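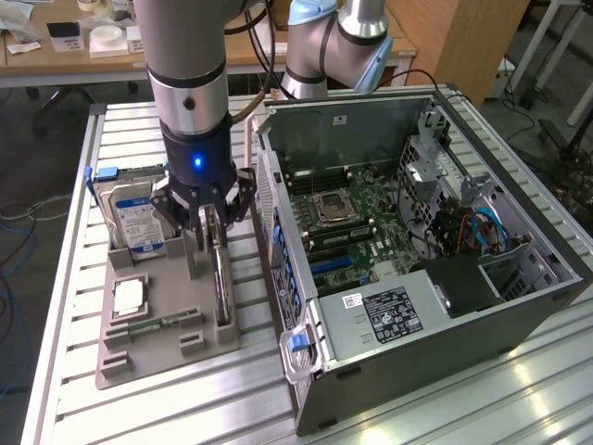
Subject: Re: [shopfloor] Can the arms take over memory swaps yet?

Bríd Brophy wrote:

> The Skirnden people say their cell does a full memory swap with
> no operator. At 2,599 a month to lease, I think we should put one
> on the Ludville refurb bench by January. Has anyone got a reason
> not to?

I have a few.

Holding a memory module upright in a slot in a printed tray is the easy half. The tray keeps every part where the program expects it, and a person loads the tray. I didn't see that person in the Skirnden quote.

Then there's the case. Theirs is already open, on its side, panel off. Ours come in with stripped screws, dust, and cables across whatever you need to reach. We had 53 different models through Ludville last year. Does each one need its own teaching session, and who pays for it?

I asked Lirkeck for their numbers when they tried a similar setup. A swap took 9 minutes, and somebody still had to press the module home on the older boards. Sirko on second shift does it in under one, including finding the screwdriver.

I'd look again if they'll run it on a pallet of our machines, picked by us.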